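Nenex Hall Controller: Set-up Guide for Places of Worship
Section 4: Service Schedules, Heating Zones and Visitor Entry

August – Agnes Nordin
Reading time: 7 minutes

This section covers the weekly service schedule, the assignment of heating and lighting circuits to zones, and the door code function. It assumes that the wall unit has been mounted and powered (Section 2) and that the main account has been created (Section 3). Menu names are given as they appear in the English version of the wall unit. The phone application uses the same names in a different order.

The guide was first written for the prayer hall at Midtbø and has been revised for general use. Where a setting depends on the building, the Midtbø value is given as a starting point.

4.1 Before you start

Have the following to hand:

– the main account PIN
– the circuit list left by the electrician
– the calendar of regular services, including the start time of each
– the key to the distribution cabinet

The circuit list must show which breaker feeds which heater. If there is no list, make one by switching each breaker off in turn and noting which heaters go dark on the wall unit. Allow an hour for this in a building with side rooms.

CAUTION: Do not open the distribution cabinet beyond the inner cover. Work behind the inner cover is for a licensed electrician only.

4.2 Creating zones

A zone is a group of circuits that are switched together. The main hall, the side chapel or study room, and the kitchen should be separate zones. Corridors may be joined to the zone they serve.

1. From the home screen, press Menu, then Zones, then Add.
2. Type a name of no more than 12 characters. Accented letters are accepted on the wall unit but are dropped on printed reports.
3. Select the circuits that belong to the zone. A circuit that is already in use is shown in gray and can't be selected until it has been released.
4. Press Save. The unit clicks once for each circuit as it is tested.
5. Repeat for the remaining zones.

NOTE: The total load on one relay must not exceed 3,000 watts. The unit adds up the values you enter for each heater and refuses to save a zone that goes over. It does not measure the load. If the values entered are wrong, the limit gives no protection.

The small radiant heaters over the seats at Midtbø are rated at 400 watts each and are entered one by one. The unit has no field for quantity.

Lights that must stay on at all times, such as an eternal light or a sanctuary lamp, should not be placed in any zone. Have them wired to an unswitched circuit. A lamp placed in a zone will go off with that zone at the end of the schedule, whatever its override setting.

4.3 Entering the weekly schedule

The schedule is built from events. Each event has a start, an end, a zone and a target temperature. The start is the time at which people are expected in the building. The unit works out when to turn the heat on.

1. Press Menu, then Schedule, then Week.
2. Select the day and press Add event.
3. Set Start to the time the doors open. Do not use the time the service begins.
4. Set End to the time the last person is normally out. Leave the heating run-off at the factory value.
5. Choose one zone or more.
6. Set the target temperature.
7. Press Save.

An event that passes midnight must be entered as two events, one ending at 23:59 and one starting at 00:00. The unit treats these as continuous if the zones are the same. Teodor Krawczyk reported that the heat dropped between the two halves of an all-night vigil when the second half had been given a different target temperature. This is normal behavior and has not been changed in the current release.

4.4 Services that follow the sun

Services that begin at sunset, nightfall or dawn can be tied to the unit's astronomical clock.

1. In the event screen, press Start and hold for two seconds until the field turns blue.
2. Choose Sunset, Nightfall or Dawn.
3. Enter an offset in minutes. A minus sign moves the start earlier.
4. Set the length of the event. The End field is not used.

The clock works from the location entered in Section 3. Check it against a printed calendar for your community for one full month before relying on it. The unit offers three definitions of nightfall under Settings, then Clock, then Method. Choose the one your community follows. The differences are large in northern summers, and the factory setting is not suitable for every tradition.

Where no electrical device may be operated during a day of rest, all events for that day must be entered and saved beforehand, and the Lock function set to begin before the day does. With Lock active, the screen stays dark, the buttons have no effect, and the motion sensor in the entry is ignored. The door code reader also stays dark. A mechanical key will be needed.

NOTE: Lock can't be ended early from the wall unit. It can be ended from the cabinet by means of the red service switch, which also clears the event in progress.

4.5 Special dates

Festivals, weddings and memorial services are entered under Schedule, then Special. A special date replaces the normal events for that day in full. Any regular events that still apply must be entered again.

Up to 51 special dates can be stored. When the list is full, the oldest past date is deleted. Dates still to come are never deleted, and the unit will show List full if there are no past dates to remove.

Dates from a lunar calendar do not repeat from year to year and must be entered each year. A list can be loaded from a file through the phone application. The file must be plain text with one date per line. Vilgot Wikström maintains a blank file for this, which can be requested at the address given at the end of the section.
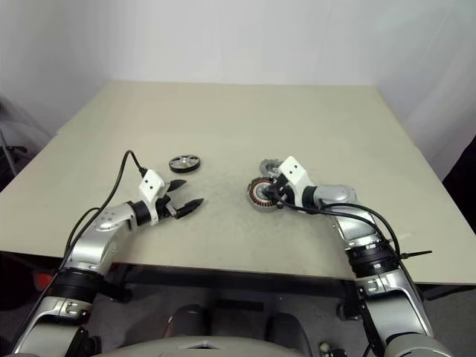 4.6 Door codes

The Tandik reader at the side door is set up from the same wall unit. Each person who opens the building should have a separate code. Shared codes make the entry log useless.

1. Press Menu, then Doors, then Codes, then Add.
2. Enter the person's name as it should appear in the log.
3. Enter a code of six digits, or press Random.
4. Choose the access hours. All hours should be given only to people who may need to enter at night.
5. Choose whether opening the door should start a zone. The options are None, Entry only and Full.
6. Press Save and have the person try the code before leaving the building.

With Entry only selected, the corridor lights come on and the heating is not affected. With Full selected, opening the door also starts the heat in the main hall for 2 hours. Full is intended for people who come in alone to sit or pray outside service times. It should not be given to cleaners or contractors.

To remove a code, select the name and press Delete. The name remains in the log.

CAUTION: The reader does not unlock the door during a power cut. Keep at least one mechanical key outside the building, with a person who lives nearby.

4.7 Checking the result

Run the check after any change to zones or events.

1. Press Menu, then Schedule, then Preview.
2. Move through the week with the arrow buttons. Each zone is shown as a bar.
3. Look for gaps, overlaps and bars of the wrong length.
4. Press Test. The unit turns each zone on for one minute in the order listed.
5. Walk through the building during the test and note any heater or lamp that does not respond.

If two events overlap in the same zone, the higher temperature is used. If an event is missing from the preview, the most common cause is that it was saved without a zone.

4.8 Faults

Hall cold at start time. Warm-up learning is not complete. The unit needs six heated events before its estimate is reliable. Until then, set Start one hour early.

Z-load shown on screen. The zone is over the relay limit. Move a heater to another zone.

Sunset events one hour out. Daylight saving has been set twice, once in the unit and once in the phone application. Turn it off in the application.

Screen dark, buttons dead. Check whether Lock is active. If it is not, reset the breaker marked CTRL.

Code accepted, door stays shut. The latch is under pressure. Pull the door toward you and enter the code again.

Faults not listed should be reported to Jihad Darwish at Zanomora, with the software version and the last page of the log. The version is shown under Settings, then About.

Continue with Section 5: Sound and Hearing Loop.

Contact: Zanomora user support, set-up guides – © Zanomora – Back to top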